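Jan 1, 2025 – gripper notebook, Saltlow bench
Wrist camera and fingers, second round

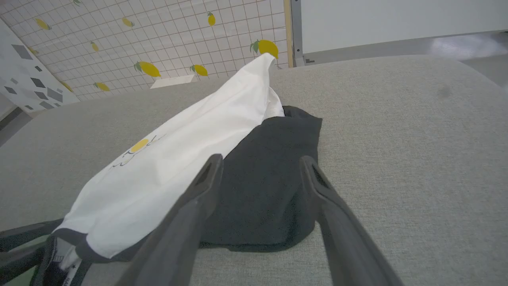 The question for this round is if the Mägi fingers can stay on the arm for cloth work, or if we go back to the Arnent ones that we used before the move. Both pairs fit the same mount, so the comparison should be fair, but the camera bracket had to be turned a little for the Mägi pair and I lost most of one morning on that. The view is good now. Both tips are inside it when the jaws are open, and with the white garment and the dark cloth lying side by side I can see which tip is over which piece. With the old bracket angle the left tip went out of view at full opening, and I was guessing. The grey fabric under the cloths is also better for us than the bare bench top, the tips can press into it a bit without the arm stopping on force limit.

Set-up, so that I can repeat it:

- arm: the same one as last year, no change in firmware
- controller: Godeo, position mode with force limit on the jaws
- fingers: Mägi first, then Arnent
- camera: at the wrist, bracket turned, new calibration saved
- exposure fixed by hand, auto exposure off
- approach from above with a small tilt

About the exposure. With auto on, the picture changes each time the arm goes down over something white, and then the dark cloth becomes one black shape without any folds in it. I fixed the value so that the white is nearly too bright but not yet. The dark charcoal cloth is still difficult. Its surface is a little fuzzy and it gives few edges to hold on to. The white one is much easier, the yellow print helps a lot when I want to know if the cloth has turned. I would like to have a second dark cloth with some print on it, to see if the trouble is the colour or only the missing marks.

**Mägi fingers**

Stiff. The tip closes parallel and stays parallel, I checked with paper between the jaws and it is held the same at the front and at the back. On a single layer they do well if the tip arrives low enough. If it arrives too high, the jaws close on air and the controller reports a closed grip with no object, which is correct, but my script did not read this message and continued to lift. Corrected now.

When two pieces touch each other, as the dark one tucked partly under the white, the stiff tip likes to take both. I tried to go in from the free side of the dark cloth and this was better. Not always. I think the tip is simply wide for this job. A narrower one could be printed, but I don't want to change the shape in the middle of a comparison.

The small cutout near the tip catches thread sometimes. I have seen it two times with the fuzzy cloth. Nothing was torn, but on release the cloth followed the finger up and fell in a different place. For the log it looks like a bad release, and it is a different fault. I made a new code for it in the results sheet: 4, "carried up". Please use it and don't write it under "slip".

**Arnent fingers**

Softer, and the pads are more sticky. They forgive more in height, this is the big advantage. I could come in a little too low or a little too high and still get a fold between the pads. Against them: they bend outwards when the force is high, and then the calibration of the tip position is not true any more. In the camera view the tips come together a bit to the left of the place where the model thinks they are. For big things it does not matter. For taking one edge out of a bunch it does.

Also the pads pick up lint from the dark cloth, and the grip becomes weaker during the session. I cleaned them with tape between the runs. It would be more honest to do one series without cleaning and see how it goes down. Put on the list for February.

**Controller**

The Godeo has one habit that I did not know. If the force limit is reached before the jaws are at the commanded width, it holds the force for a short time and then relaxes to a lower value, to protect the motor I suppose. With a box you never notice. With cloth you notice, the fold becomes thinner when it hangs and at the lower force it can slide. There is a parameter for the hold time. The default is 345 ms and I have set it to 2,000 ms for both finger pairs. The motor was not too warm to touch afterwards, but I would not leave it like this over night.

The delay between camera and controller is still there. I compared the time stamps, and the pictures are behind the joint positions by a small amount which is not constant. When the arm moves slowly it is fine. For the fast approach I must either wait at the top before I take the picture or fix the clock properly. Today I wait at the top. It is ugly and costs time in every run.

**Results so far**

I don't write success rates here yet. The series are not of the same length and in the first part the script had the error with the empty grip, so these runs must go out. After throwing them away I have 6 good series, four with Mägi and two with Arnent. My feeling, only feeling: Mägi is better when the cloth lies open and I know the height, Arnent is better on a mound.

**Next**

1. Two more series with Arnent, same hold time.
2. Fill the cutouts on one Mägi finger with tape and repeat on the fuzzy cloth, look for code 4.
3. Ask the Saltlow store if there are spare Arnent pads, ours have a cut at one corner.
4. Write down the bracket angle on the bracket itself with marker – the number in the old notebook is from before the turn and is wrong.
5. Clock between camera and controller.

The calibration file for the turned bracket is in the shared folder with "turned" in the name. The older file is still next to it. Don't load the older one with these fingers, the tip will go too deep into the fabric.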